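Oct 23, 2026

Up early for the train to Viltemthorpe, which was nearly empty, so I had a table to myself and read through my notes from June. Back then I wrote that a machine could fold a towel if you gave it all morning. I wanted to see whether the cleaning jobs had come on any further.

The room at Flineck is upstairs now, next to the kitchen. They had set out the sort of work I do at home when I can't put it off. One job is the air purifier, and I'd have thought that an easy one. It's a big flat box with a slotted vent on top and a front full of tiny holes, and dust likes both.

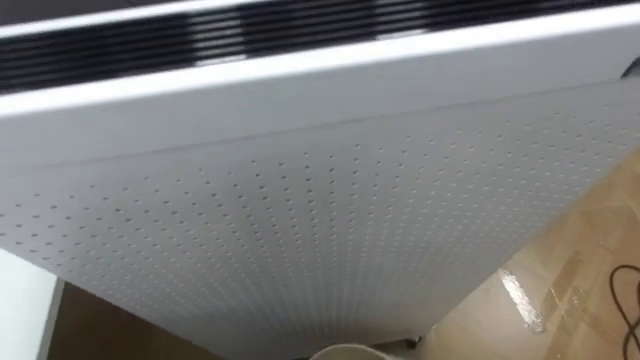 The purifier, with all those holes to keep clean.

I asked what counts as done. For the vent, a cloth run along the slats both ways. For the front, a dry wipe from top to bottom. I timed myself on my own one last week and it took 300 seconds, with a stop to answer the door. A person does it without thinking. The hard part for a machine seems to be pressing enough to shift the dust and no more.

Then there is everything that comes before the wiping. Somebody has to know where the bucket is, keep clear of it, and get round the desk legs without catching a cable. I kick my own bucket about once a month.

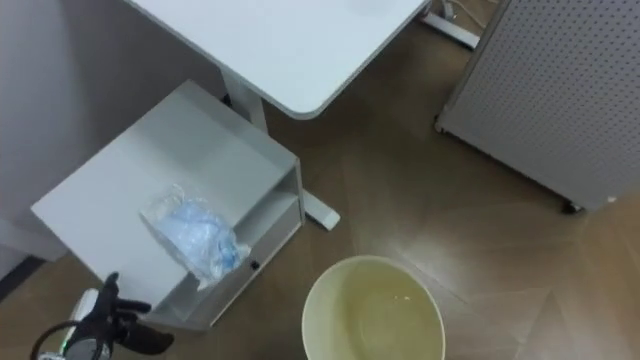 Thin plastic is another matter. I've always said a wrapper is the real test, as it slides and folds and never sits the same way twice. A hand with proper fingers has a better chance with one than the old two-pronged sort, I think. I still wouldn't leave it alone in my kitchen.

Lunch was soup and a roll. On the way home I wrote down where I think things stand, before I forgot.

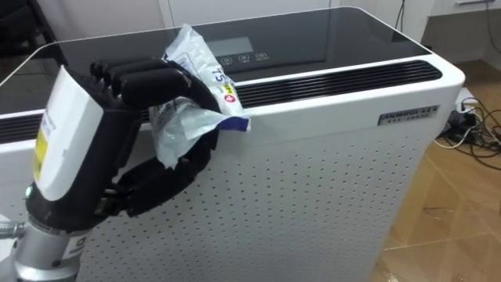

What I think so far

Picking things up: getting there. Wiping: I'd want to see a whole room done, corners too. Knowing what needs doing in the first place: no, not yet.

The Janow people quote 3000 hours of practice for a single chore and the Chávez lot say less. I have no way of checking either. Must buy cloths and post the form tomorrow.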